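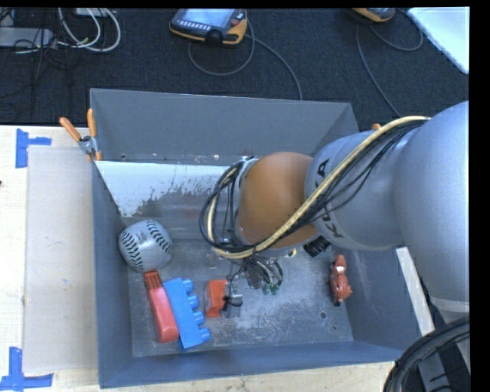 **Planner keeps choosing the silly wrist flip near bin walls - what are you all doing?**

**asger_k** wrote:

Right, I've been stuck on this since August and I'm out of ideas, so over to you lot.

Setup is a KUKA arm picking mixed bits out of a metal bin. Sampling-based planner, grasp candidates from a depth network, top 10 passed down to motion planning. In the middle of the bin it's lovely. Anything close to a wall and the planner finds a perfectly valid path that swings the wrist right round, and then the cable bundle winds itself up. I've got the hose and wires modelled as one fat capsule along the last few links, and clearly that isn't good enough.

At the moment I've got the ball against the left wall, with the red toy and the blue block nearly touching just below it. It's a horrible little corner and I get a flip on most attempts there. The orangey bit nearer the gripper hardly ever causes trouble.

What I've tried so far:

- tighter limits on the last joint (helps, but then half the grasps near the walls come back unreachable)
- a path cost on wrist rotation (the planner seems to ignore it unless I crank it up to daft values)
- seeding IK from the current pose

Any thoughts?

---

**pudis** wrote:

Stop modelling the cables as a solid. A capsule tells the planner where the hose is, and your trouble is how much twist has gone into it. Keep a running total of wrist rotation since the last home and throw out any plan that takes it past a limit. We did that on ours and haven't touched it since.

---

**huren** wrote:

Don't agree with that, sorry. A running total is fine in open space, but in a bin the slack has to go somewhere, and where it goes is down beside the gripper. Asger's got wires sagging all round that wrist and loops on the side of the joint. You can be well inside your twist limit and still drag a loop across the rim, or over one of those clamp handles.

I'd make the capsule fatter, and I'd make it change with joint angle. Two or three shapes is plenty, just look up whichever one fits.

---

**pudis** wrote:

And then nothing in the corner is reachable at all, which he's already complaining about!

---

**analyn_agb** wrote:

Can I ask a boring question first? How many IK solutions are you keeping per grasp? I had very nearly this and it was my own fault. I was taking the first one the solver gave me, and the solver quite liked the flipped one. Kept 4 per grasp, sorted them by distance from the current joints, planned to the nearest first, and most of my flips went away before I'd touched a single cost.

Also your grasps on round things should be symmetric about the approach axis. For the ball you can spin the gripper to whatever angle suits the wrist. If your network spits out one fixed angle you're chucking away loads of freedom for nothing.

---

**asger_k** wrote:

Oh. One. I'm keeping one. I thought the seeding would sort it but of course it only nudges the solver, doesn't it.

And no, I'm not using the symmetry at all, the angle comes straight out of the network and goes into the planner untouched. With a two-sided gripper I could at least add the half-turn version of everything. Feeling a bit thick now.

---

**faustine** wrote:

Don't! I've seen that in code from people who do this for a living.

One warning on the half-turn copies - check the camera or anything else bolted on one side of your gripper before you call the two grasps equal. Mine weren't, and I spent a whole day wondering why one set kept clipping the wall.

---

**asger_k** wrote:

Update, Mon 7 September. Four IK solutions, half-turn copies added, free spin on anything the network labels as round. Ran 200 picks in simulation with things shoved up against the walls and got 2 flips, both on the same pose down by the block. Planning takes longer per pick, but I can live with that.

I put pudis's running total in as well, purely as a safety stop. It hasn't fired yet. Haven't done huren's shape lookup and I'm not ruling it out.

---

**huren** wrote:

Your simulated hose doesn't sag though. Try it slowly on the real arm with your hand on the stop before you get too pleased with it.

---

**pudis** wrote:

Fair enough, I'll give you that one.

---

**ketill_m** wrote:

Is your path cost applied per waypoint or over the whole path? Mine got ignored in the same way because the shortcutting step ran afterwards and only cared about length. Worth a look before you bin it.

---

**asger_k** wrote:

Just checked and yes, the shortcutter only looks at length. I'll pass the cost through to it tonight, put the weight back to something sensible and run the same set again. Real arm after that, slowly, hand on the stop.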